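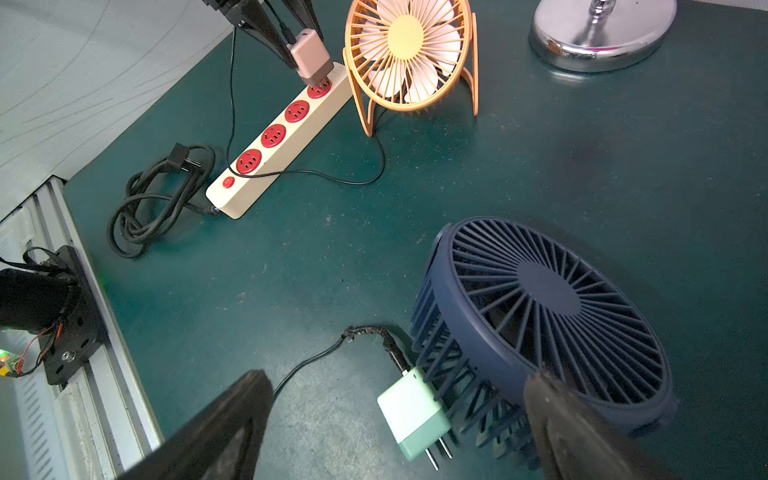 Thursday, bench notes, flags and boards

Still on the beeper flags before the Bestwood cup semi. Picked up where I left off with the pair that came back from Doolan, the ones where the center ref says he gets the buzz late or twice. I had both flags down as a bad battery contact and I was half right. Flag A had a spring in the handle that had gone flat, so I stretched it, cleaned the cap threads and it's been fine on every press since (a hundred presses while I drank my coffee, thumb is sore). Flag B is something else. Contact is clean, battery is new, and it still gives a double buzz at the armband if you press with the side of your thumb. I think the rubber button is sitting crooked in the grip and bouncing. Want to open it up but the Grultero grips are glued and I've wrecked one that way already.

Tried the armband at distance too, out on the back lot. With me holding the flag up and the band on the fence I could get a clean buzz from one end of the lot to the other. Then I put the flag down at my side, where an AR has it most of the game, and it started dropping presses. Body in the way, I guess. Worth remembering when we get complaints from the refs and not from the ARs – the AR feels the click and thinks it's gone through!
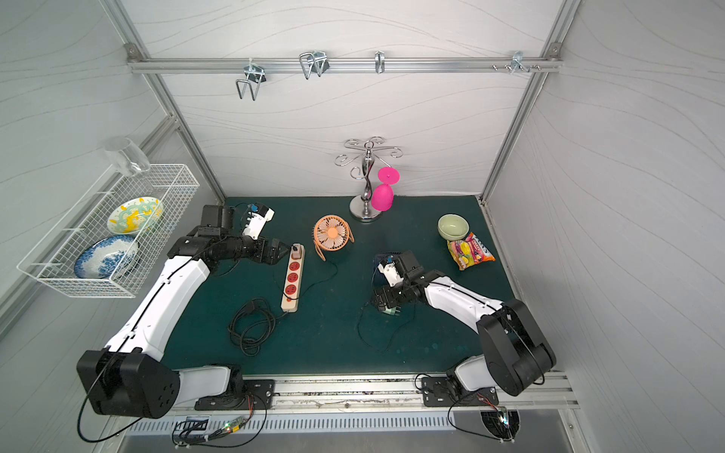 Kiri Goodwin
Match equipment, bench 4

OK, the substitution board. This is the Fivby one, the big folding thing that the fourth official holds up, and it came in with a note saying "8 looks like 6." Sure enough, on the red side the top right segment is dead on the second digit. That means the poor fourth official at the last home game put up 28 and the whole bench read it as 26, and the wrong kid started jogging off. I'd have been mad too.

Opened the back (13 screws, two different lengths, I've taped them to a card in the order they came out, please don't tidy that card away). The ribbon from the keypad is fine. The dead segment comes back if I lean on the display board near the hinge, then goes when I fold the thing shut, so my money is on a cracked solder joint right where it flexes. Reflowed the whole row while I was in there. Folded and unfolded it until I got bored and the segment stayed lit. Green side was never a problem and still isn't.

Also checked it in stoppage time mode, because people forget that's a separate button. It shows added minutes on one side only, and if you hold the button too long it clears everything. That isn't a fault, it's just how they built it, but I'd love a sticker on the handle that says so. 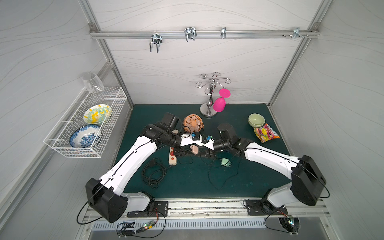
Keith Prendergast read the above over lunch and wants it on record that the crooked button on flag B is probably the grip swelling, he's seen it on flags left in a hot car trunk, and he would swap the whole handle and not waste an evening on glue. He also thinks we should stop sending the pairs out mixed, as A from one set with B from another will pair up fine at the bench and then fight over the armband on the day.

Fair on both counts. I'd still like to get one grip open in one piece, just to know. But he's right about the mixed sets, and I went through the drawer and found one pair that had been split already, so that could explain the double buzz all by itself. Put them back with their own partners and tested flag B again: two doubles in a long run of presses, where this morning it was every fourth or fifth. Better, still not good enough for a semi. Handle swap it is.

Paint pens: the blue one is dead. I marked the sets with colored tape around the base of the stick instead, yellow for Doolan, white for the spare.

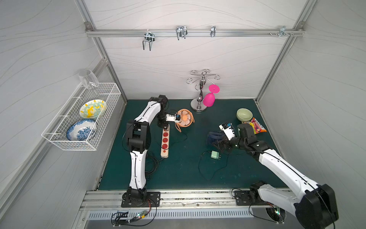
To do before the semi

Swap handle on flag B, then repeat the distance check with the flag held low.

Charge the board overnight and leave it lit on full brightness for 90 minutes plus a bit. I only ran it for a short spell today.

Ask whether the Doolan fourth official wants the old paper number cards in the bag as backup. I'd say yes.

New batteries for both armbands. Write the month on them this time (May).

Sticker for the stoppage time button – Keith has the label maker.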